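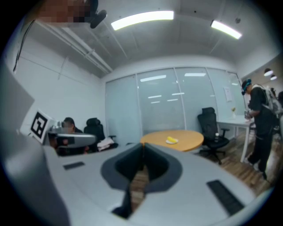

Wendcombe's shared workroom finds its feet, one round table at a time

It has been a busy July at the Seyoum building in Wendcombe, where the big room on floor 2 has opened to anybody in town who needs a place to sit and get something done. The old furniture went out in the spring, and what has come in since is simple and friendly: a round light-wood table in the middle, black mesh office chairs on casters, and a white desk on thin legs over by the frosted glass wall.

Mitiku Chala looks after the room and is there most mornings from 8 o'clock, and he will happily talk to you about that table for as long as you let him. He had his heart set on a round one from the start (the plan he was first given had a long conference table in it, and he sent it back), and he says people pull up a chair at a round table without wondering whose end they are sitting at. Most of the furniture came through Flomico, the office resale shop out past the rail bridge, and the whole job was done on a budget that Chala describes as "small, and then a bit smaller."

The tall glass panels were the one thing everybody agreed to keep. They let the ceiling lights bounce back into the room, and Begoñe Llorente, who drew up the layout and spent a good many evenings pushing chairs from one side to the other, says she would have been sorry to lose them. She also talked the group into leaving plenty of wood floor open, so that folks can roll a chair over to a neighbor or stand at the desk and work on their feet if they would rather.

Food and drinks are welcome, within reason. Chala asks only that snacks go on a plate and that people take their bottles and glasses with them when they leave, and he says the regulars have been very good about it so far.

Around 600 people have signed up for a door pass since the room opened, a good deal more than the 100 or so Llorente had been hoping for, and the sign-in sheet for one recent week ran to 439 visits. A second round table is on the wish list for the fall, along with some hooks for coats and bags, and Llorente would dearly love a rug if a sturdy one can be found.

Passes are free to Wendcombe residents and can be picked up at the front desk downstairs. Anybody with a good office chair to give away is asked to leave a note there for Chala, who will come and fetch it himself.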